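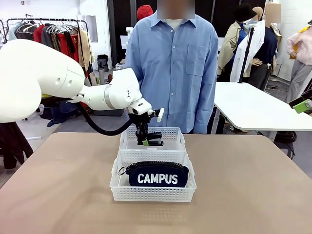
Section 4: Setting Up the Gilmartin Scorebox at the Field

Set up the Scorebox at least 30 minutes before first pitch if this is your first game with it. After that, most scorers need much less time. Keep the console, the remote and the spare batteries together between games. A zippered pouch like the navy blue one marked CAMPUS will do, and a plastic basket with holes in the sides is good for carrying the cables, as sand and infield dirt fall through. Do not store the console in the same bag as bats or cleats.

What you need before you start

Console, with battery door closed
Handheld remote
Power cord (gray plug) and display cable (black plug)
Two mounting straps
Outdoor extension cord, not supplied

4.1 Mounting the display

1. Choose a place on the outfield fence or backstop where the display faces the stands. The display can be read from up to 300 feet in daylight.

2. Check that the fence post is firm. If it moves when you lean on it, use another post.

3. Pass both straps through the slots on the back of the display, then around the post. Pull each strap tight and close the buckle until it clicks.

4. Connect the display cable to the port marked OUT. Turn the collar clockwise by hand. Do not use pliers.

CAUTION: The display weighs over 2 stone in its case and should be lifted by two adults. Do not hang it above a dugout or gate.

Note: On fields with a chain-link fence, mount on the inside only if the league's ground rules allow it. A ball that strikes the display may be in play or dead depending on those rules.

4.2 Starting the console

1. Place the console on a flat surface in the scorer's booth or at the scorer's table, out of direct sun.

2. Plug in the power cord. The light next to POWER turns amber, then green.

3. Press and hold START until the display shows all eights.

4. Choose BASEBALL or SOFTBALL with the arrow keys and press ENTER.

5. Set the number of innings. The default is nine. For a doubleheader with shortened games, set seven.

6. Enter the team names. Names longer than ten letters will scroll.

If the display shows error code 159, the cable is not seated. Turn the console off, reconnect the cable at both ends and start again from step 2.

4.3 Testing balls, strikes and outs

1. Press BALL once, STRIKE once and OUT once. Each press should light one lamp.

2. Press CLEAR COUNT. Balls and strikes go out, and the out stays lit.

3. Press NEW HALF. The out clears and the inning arrow moves from top to bottom.

4. Hold CLEAR ALL until the display goes blank. You are ready to score.

Note: Consoles used at Farkberg and Clelau parks carry older software and have no NEW HALF key. Press OUT a third time instead.

CAUTION: At the first sign of lightning, turn the console off at the key, unplug the extension cord and leave the display where it is until play is allowed to resume.

Section revised January 3, 2018, by Valentin Marinescu. Section 5 covers pitch counts and saving a suspended game.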